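Why Do Tea Drinkers Throw Out So Much Tea? A Small Survey Project

Final report, Intro to Consumer Habits
Samuele Zuccaro
Oct 21, 2018

How I got started

My grandmother keeps every tea she has ever been given. Some of it is older than I am. When our instructor asked us to pick a household product and find out what happens to it between the store and the trash, I already knew what mine would be (she was thrilled, and then a little offended when she saw my title).

My question was pretty simple. Do people drink the tea they buy, and if they don't, what stops them? I guessed that price would matter most. I figured people finish the expensive stuff and forget the cheap stuff. I was wrong about that, and I'll get to it.

What I did

I made a paper survey with 5 questions and left copies at two places in Wendow, the Grasso bakery on the corner and the front desk of the Vukarar Street library. I got 144 back. Six of those were blank except for drawings, mostly cats, so I took them out and worked with the other 138.

I also asked a smaller group if I could come over and go through their tea with them. 38 people said yes, which was way more than I expected! I wrote down what kinds they had, where they kept them, and whether they could remember the last time they drank each one. We didn't open anything that was still sealed. 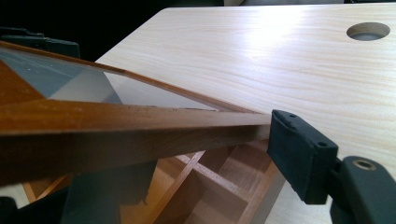 The visits took forever. I planned on ten minutes each and almost every one ran closer to an hour, partly because people who like tea want to make you some. I drank a lot of chamomile for this class. I don't even like chamomile.

What people told me

The most common answer to "why haven't you finished it?" was that it had been a gift. People don't pick gift tea, so it's usually a flavor they wouldn't buy, and they feel bad about tossing it. One woman had a holiday sampler she had moved through three apartments. She said she would probably move it again.

The second answer was that they forgot they had it. This came up mostly with people who kept tea in a high cabinet or behind the cereal. The ones who kept it out where they could see it knew what they had, and most of them could name every flavor without looking.

Price hardly came up. A few people were even saving their expensive tea for a special day, and then it went stale waiting. So my guess was pretty much backwards — the fancy tea was in more danger than the grocery store kind.

Does where you keep it matter?

I think so, but I want to be careful. People who keep tea out in the open might just be people who drink more of it. My survey can't tell those two apart. I should have asked how many cups a day everybody drinks, and I didn't think of it until the copies were already at the bakery.

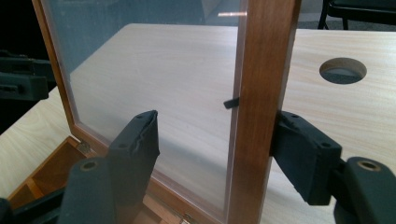
Figure 2. Wooden lid with a glass pane, standing nearly upright.

I did come across one trade-off. Clear containers remind you what's inside, but the tea guides I read at the library all say to keep leaves away from light. When I brought this up on my visits, people mostly shrugged. They'd take slightly faded tea they remember to drink over perfect tea they forget.

What I'd change

I'd add the cups-per-day question, obviously. I'd also leave surveys somewhere besides a bakery and a library, which probably pull in more tea people than, say, a gas station. And I'd visit the same kitchens again in November, when the gift season is getting close, and then once more after New Year's to see what had piled up.

My grandmother has agreed to be first on the list. She has also asked me to take home a tin of rose hip.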